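Household Robots: Are We There Yet?

In September I promised readers of this newsletter that I would come back to the question many of you send me after every trade fair: can a machine do my chores now, and if not, when? I have spent a good part of the time since then in the Tristmont workshop of Pretenari, watching two-armed robots work at a table. So this month I write about small chores, the kind you do without thinking while the coffee is brewing.

First, what already works. Floors are mostly solved, if your floor is simple and you pick up the socks yourself. Grass is also solved, more or less. On the shop floor, a machine that moves the same box from the same place to the same pallet is old news. The Zanetti packing line, which I visited two years ago for another article, handles 1,725 cartons in a shift, and the two people next to it mainly change the tape rolls.

What these jobs have in common is that somebody arranged the world for the machine first. The cartons are all one size. The lawn has a border. A kitchen drawer has no such order, and neither has the shelf behind my television.

Kimutai Koech, who leads the table work at Pretenari, keeps a list of 40 chores pinned by the door. It has no cooking on it and nothing with stairs. It is things like: put the lid back on the jar, fold the towel, clear the toys to one side, pull out a plug and wind the cord. I asked him how many of the 40 he would trust a robot to do in his own apartment with him out of the room. He thought for a while and said four. Then he asked me to write also that last year the number was zero, and I think this is fair.

The four are all pick-and-place jobs with firm objects. As soon as something bends, or hangs, or must be held by one hand while the other one does the work, the results go down quickly. Cords are the worst. A cord looks different each time you put it down. It catches on things. It pulls back at the moment you think you have it.

Plugs are nearly as bad, because a socket holds on to the plug and the robot must pull hard with one hand and hold down hard with the other, then stop pulling in the instant it comes free. A child of six learns this in an afternoon. The team has now roughly 400 attempts at this chore in its records, and Kimutai describes the success rate as "not for your newsletter."

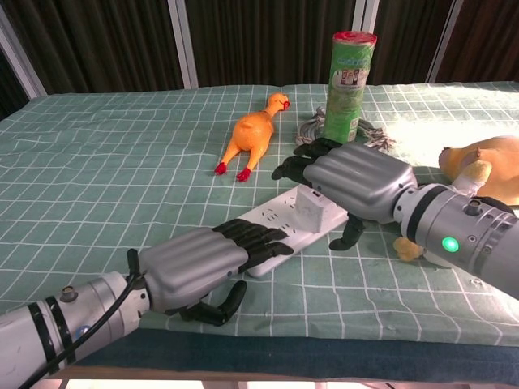

I also asked about the hands. Many companies still prefer a simple gripper with two fingers, and for cartons I would choose the same. At Itia, for example, they changed back to grippers after one year with fingered hands, since every finger is one more thing to repair. Kimutai does not agree. He says that our homes are full of objects made for a thumb, and a machine without one will always need us to rearrange the furniture. Both sides may be right, depending on what you want to have done.

My own answer for this year is that I would not wait with the dishes. For shops and small factories the picture is better, and if you have one dull, repeated task with hard objects, it is worth asking for a trial. Ask to see it with your own parts, on your own table, and stay the whole morning.

Several of you wrote about window cleaning. I will try to have something on this for the next issue. If you use such a machine at home, on ordinary windows, please write to me and tell me how often you have to help it.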